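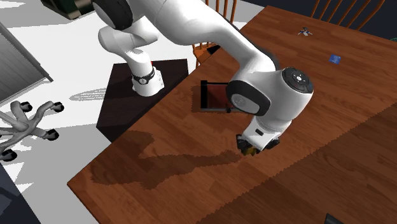
White robotic arm at a wooden table

Unit 2: Local Demand and the Siting of Public Colleges
Jan 14, 2021
By Eifion Humphreys

These notes accompany the second lecture on access to higher education in rural districts. Students should read them before the seminar and bring a marked copy.

1. The problem of distance

A district may have a high school in every large village and still send few of its graduates to college. In the Melis district, the case used throughout this unit, 2774 students completed the final year of school and 2205 of them lived outside the main town. The nearest public college is in Tellitico, and the last bus back leaves before afternoon classes end. Families must therefore pay for lodging or decline the place.

2. How a request is made

Requests for a new college usually begin with a local association, a teachers' body or a group of parents. A written petition is sent to the district office, which forwards it to the state education department with a note on enrollment, land and roads. In Melis the petition was returned twice – first for want of a land record, then for an unsigned map.
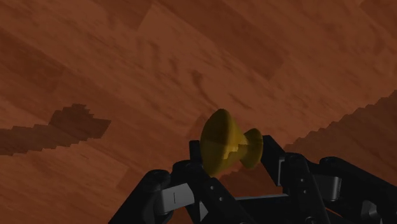
3. Approval and funding

Approval in principle does not release money. A college may be announced, given a name and assigned a principal while it has no building of its own. Classes are then held in borrowed rooms, often at a high school after hours. Students should keep three dates apart in their written work: the date of announcement, the date of sanction and the date of first admission.

4. Competing sites

Two sites were proposed in Melis. Drelo has public land next to the highway but few students within walking distance. Stotex has more students and no land in public hands. The district office favored Drelo. The parents' petition favored Stotex and asked that a hostel be built if the choice went the other way.

Seminar preparation

Write one page on the choice between Drelo and Stotex. State which groups of students gain from each site and what further records you would request from the district office. Pages are due at the start of the April seminar.

Last updated: Jan 2021
Contact the course office | Copyright, all rights reserved | Back to top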